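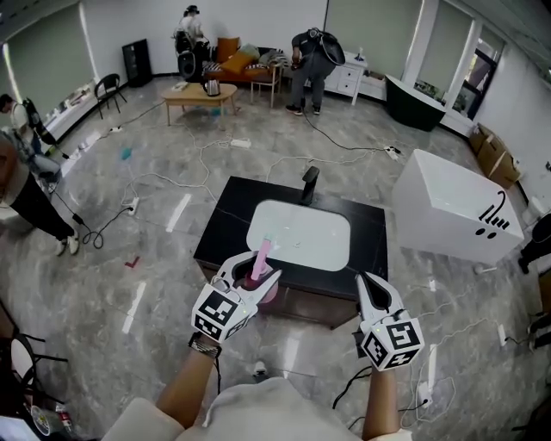

ok so a thread because I've had the Gökçe book done for a week and can't stop thinking about it. long, sorry, mute me

background: small border town, the soldiers came in September and within two days the road out was closed. 308 people ended up inside the school at Sinilley. most had walked. some had walked twice

the woman who ran the school kitchen had a key to the back gate. that was her whole qualification. a key and a list of who ate what

she'd been told to hand the list in. she handed in an old one from the spring term. half the names on it had already moved away

I went to Podovthorpe last year for the archive (second floor, closes at 3, bring a sweater) and they have the real list. it's pencil. 39 names have a small cross next to them and for ages everyone assumed that meant dead

it meant no shoes. she was keeping track of who couldn't make the walk yet. took a researcher going through the cobbler's account book to work it out

anyway the walk. eleven miles over to Zolla, at night, in groups. she went with the first group and then came BACK. and kept coming back. the book is very plain about this, almost annoyingly so. a line per trip

131 got across before the snow. the rest stayed in the school till the road reopened and most of them lived, which the older accounts skip completley, they make it sound like everyone left in one go

what I didn't know: Zolla didn't want them. the town council met and voted no. then a bunch of families went home from the meeting and opened their barns anyway. there are minutes of the vote and there are feed bills for the barns and the dates overlap

she was offered a medal later and turned it down by letter. two lines. she asked if they could fix the school roof with the money. they sent the medal. roof got done six years after, different budget

small complaint, the middle chapters lean really hard on one army report and I don't think that officer was even there most of that month. his own letters put him at the coast?? footnote 4 sort of admits it then the next page quotes him again like its fine

also the map is bad. river's on the wrong side of the school. if you read it, use the hand drawn one in the back

the plaque in Sinilley still says "the staff" btw. no name. there was a petition, last I heard it was with the district

will post my notes on the pencil list when I've typed them up. if anyone has family from the Zolla side, my messages are open, esp if there are letters

ok going to bed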